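4. Preparación del puesto y primera sesión con dos pinzas

Este capítulo corresponde al kit de pinzas manuales Rindel en configuración doble. Antes de empezar, complete el emparejamiento descrito en el capítulo 3. Si solo dispone de una pinza, pase directamente al capítulo 5.

4.1 Montaje de las almohadillas

1. Apague las dos pinzas y déjelas abiertas sobre una superficie estable.
2. Retire la película protectora de cada almohadilla y presiónela contra la cara interior del dedo durante 10 segundos.
3. Cierre la pinza a mano, despacio, y compruebe que las dos almohadillas apoyan en toda su superficie. Si una queda girada, despéguela y vuelva a colocarla.
4. Revise los tornillos de las articulaciones. No deben sobresalir ni tener holgura.

Nota: las almohadillas texturadas se cambian siempre por parejas. El recambio lleva la referencia 183 y se sirve en bolsas de cinco pares.

PRECAUCIÓN: no introduzca los dedos entre las articulaciones mientras la pinza esté encendida.

4.2 Elección de la superficie y los objetos

Trabaje sobre un escritorio o una mesa que no se mueva. Se recomienda cubrir la zona central con un tapete de fieltro o similar, para que los recipientes ligeros no resbalen al sujetarlos por el borde.

No hace falta despejar el resto de la mesa. El programa Prunero admite fondos con frascos, papeles y objetos de uso diario — de hecho, conviene variarlos entre sesiones. Aparte únicamente los líquidos sin tapa y cualquier pieza que pueda rodar hasta el suelo.

4.3 Ejercicio de bandeja

1. Coloque una bandeja con compartimentos en el centro del tapete y ponga en ella varios objetos de formas distintas.
2. Encienda las dos pinzas y espere a que el indicador quede en verde fijo.
3. Acerque la pinza izquierda al borde más próximo de la bandeja, con los dedos abiertos a ambos lados de la pared. Todavía no cierre.
4. Lleve la pinza derecha hasta un objeto alargado, por ejemplo un cepillo con mango de madera, y sitúe las mordazas sobre él.

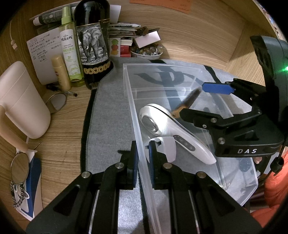

5. Cierre la pinza izquierda hasta notar resistencia y manténgala quieta.
6. Cierre la derecha, levante el objeto en vertical y déjelo en otro compartimento.
7. Abra primero la pinza derecha y después la izquierda. Pulse Guardar en Prunero.

Nota: si la bandeja se desplaza al levantar el objeto, repita desde el paso 3.

4.4 Mantenimiento

Limpie las almohadillas con un paño seco al terminar cada sesión. Sustitúyalas a los 3.000 cierres o antes si el relieve se ha desgastado; el contador aparece en Prunero, en el menú Herramienta.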